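Search this site Go
ROBOTS & MACHINES

The Long Apprenticeship of Setting a Table
Sun 24 September — By Refugio Chávez

Béla Lengyel has spent much of the year teaching a machine to lay out dinner, and he'd like it known that he eats standing up.

His project, called Stokurlow, starts with people. They pick up a pair of hand-held grippers, each with a camera on it, and do the chores themselves: tray here, bowl there, chopsticks side by side. The recordings go into a training program, and the program later drives a robot arm at the Wonham lab with the same kind of fingers. The arm never meets its teachers. It just inherits their habits, including the bad ones.
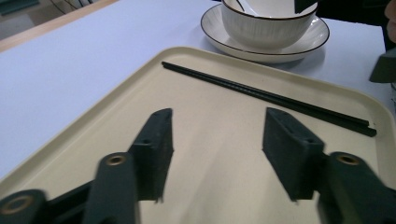
Lengyel's team gathered about 2,000 of these recordings before training anything. The first model had picked up one volunteer's way of hovering over the dish, as if deciding whether to send it back. They kept the volunteer and cut the hovering.

The result he cares about is a small one. Given 19 table settings it hadn't met before, the arm finished 18. The last one involved chopsticks, a subject on which Lengyel has become hard to stop. They're thin, they roll, and a flat finger pad coming in a little high closes on air with total confidence.

Next comes clearing up, planned for November. Lengyel expects it to be harder — dirty dishes don't sit where anyone put them on purpose — and he's already asking colleagues to leave theirs out.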